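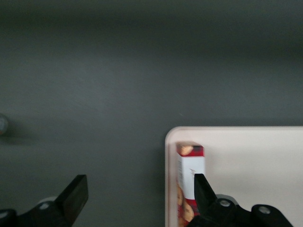

Holent Desk Mat, Large

Product code: HDM-183
Availability: in stock at Drostorville, made to order in other sizes
Delivery: 3 to 5 working days

The Holent is a plain felt mat for desks, sewing tables and hobby benches. It is made from pressed wool with a natural rubber backing, and it lies flat without clips or tape. Most of our customers buy it to protect a table they already like, or to cover one they don't.

We have sold the large size since the workshop moved to Drostorville. It replaces the older Van Loon mat, which had a cork back and tended to crumble at the corners after a few years. If you have a Van Loon and want to keep it going, we still hold edging tape for it. Ask at the counter or ring the shop.

Size and weight

Length: 183 cm
Depth: 65 cm
Thickness: 4 mm (3 mm felt, 1 mm rubber)
Weight: 2.6 kg
Colours: charcoal, oatmeal, bottle green

Wool felt moves a little with the weather. Expect a difference of up to 5 mm in length between a dry winter room and a damp summer one. If the mat has to fit between two fixed uprights, order it slightly short.

Cutting to size

You can cut the mat at home with a sharp knife and a steel rule. Work from the rubber side, mark the line in chalk and make several light passes. Scissors leave a wavy edge. We will also cut it for you before dispatch, square cuts only, at no charge for the first two cuts. Holes for cables are 60 mm across and are made with a punch, so please give the centre of the hole measured from the left and back edges.

Cut mats can't be returned unless the mistake is ours.

Unrolling

The mat is sent rolled in a cardboard tube with the felt facing out. Take it out of the tube on the day it arrives and lay it face up in a warm room. The ends usually settle overnight. If one end still lifts, roll that end loosely the other way for an hour and try again. Please don't iron it. The rubber will mark the table, and the mark does not come off.

New mats smell of wool and rubber for the first week or so.

Everyday care

Brush it with a clothes brush or use a vacuum cleaner on low. Blot spills with a dry cloth straight away — tea comes out well if you catch it early, ink does not. For anything sticky, use cool water with a drop of wool wash, then leave the mat flat until it is fully dry. It should never go in the washing machine.

Loose fibres will come away during the first month. A lint roller deals with these, and the felt gets firmer with use.

What it is suitable for

Writing, typing, drawing, hand sewing, model making and board games. A mouse runs well on the charcoal and green. The oatmeal has a slightly longer nap and some optical mice skip on it.

It is not a cutting mat, and it is not rated for heat. Put a trivet under pans, glue guns and soldering irons. On waxed or freshly oiled tables, wait until the finish has fully hardened, and lift the mat once a month for the first year to check underneath.

Trade and school orders

Orders of nine or more are treated as trade. Rolls are also available for fitting out reading rooms and offices, and Henk Bakker can quote from a drawing or a list of table sizes. Our yearly run of the large size is 1,000 mats, so for a big order it helps to write early. Bottle green is dyed in one batch and the next is due in April.

Goes with

Tratance felt tray liner, charcoal or oatmeal
Holent chair pad, round
Edging tape for Van Loon mats, per metre

Questions about an order already placed should go to Willy Van Leeuwen in dispatch, with the order number from your receipt.

Stock and colours last checked Wed 30 March.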